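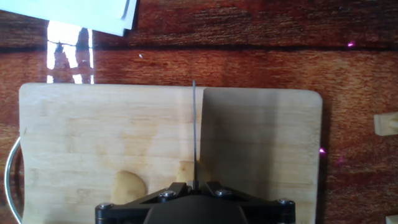

Up before six this morning and couldn't get back to sleep, so I lay there thinking about soup. It's April and it still feels like February in this apartment, and when I'm cold all I want is my aunt's potato soup, the thick one with a little cabbage in it and way too much black pepper. I haven't made it since I moved. I don't even have her recipe, just what I remember from standing next to her, and she never measured a thing in her life.

So potatoes have been on my mind all day. I've been cutting them wrong for years, apparently. Ustyna watched me do it at her place last month and could hardly stand it. I hold the knife too far back and I rush, and then I end up with one piece the size of a walnut and another the size of a fist, and of course the little one turns to mush while the big one's still hard in the middle. She cuts hers in half first, always, and lays the flat side down so it doesn't roll. So simple! I've been chasing round potatoes across cutting boards since I was ten years old.

She leaves the skin on too, if it's thin. I've decided I'm a skin-on person now. Less work, and I like the chewy bits.

Wubit called around lunch and we talked for ages, mostly about her move (she's down to the last of the kitchen boxes and has found three can openers and no forks) and then about cutting boards, of all things. She wants a big one for the new place and has been looking at one from Stistel, but it's 132 dollars and she can't make herself click the button. I told her to get a big light-colored one from anywhere, as long as there's room to push the cut stuff to one side and keep going. My little one drives me crazy. Two potatoes and it's full, and then I'm balancing things on a plate, and on the lid of a pan, and on the windowsill. She said she'd rather have a small board and a good knife. We didn't settle it.

I do love the look of pale wood sitting on dark wood, though. My grandmother's table was that reddish kind with the streaks in it, and everything looked good on it, even the bills.

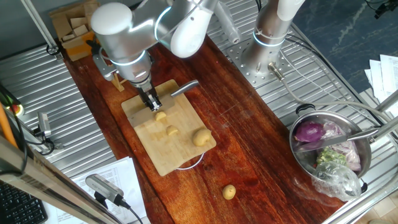
Anyway, the other thing I wanted to write down is the cabbage, before I forget. Purple cabbage and a red onion, that's what I want to try this time. My aunt used the plain green kind and a yellow onion, and I know what she'd say about the color of the soup, and she'd be right, it'll probably come out looking like dishwater with a sunset in it. But I could cook the purple stuff separately in a pan with some vinegar and pile it on top at the end. Shiyu does that with noodles and it's so good, kind of sharp and sweet. Half an onion would be plenty. I always use a whole one and then I taste onion until the next morning.

And something green on top, too. Parsley or whatever's left in the drawer. I went and looked and what's left in the drawer is a sad leek.

Oh, and I want to use the big steel pot. I've been cooking everything in the small one because the big one is a pain to wash in my sink, and then it boils over and I spend longer scrubbing the stove than I would have spent on the pot. Emlyn says to just wash it in the tub. I'm not there yet.

Went out at 4 to get the shopping done and the store was packed. Bought six potatoes, good firm ones, a cabbage much too big for one person, and a bag of rolls that I'd eaten two of by the time I got home. Forgot the pepper. Dirceu downstairs lent me some in a jam jar lid, so I owe him a bowl, and he's already asked twice what time.

It's nearly ten now and I haven't peeled (sorry, not peeled!) anything. I had toast for dinner. The potatoes are in the bowl by the door and the cabbage is taking up a whole shelf of the fridge — I had to take the milk out and drink what was left of it to make everything fit. Tomorrow, then. Start early, cut everything first, flat side down, and don't answer the phone until it's all in the pot.

Need to call my aunt and ask about the bay leaf. One or two? I have a feeling she put in two and fished one out.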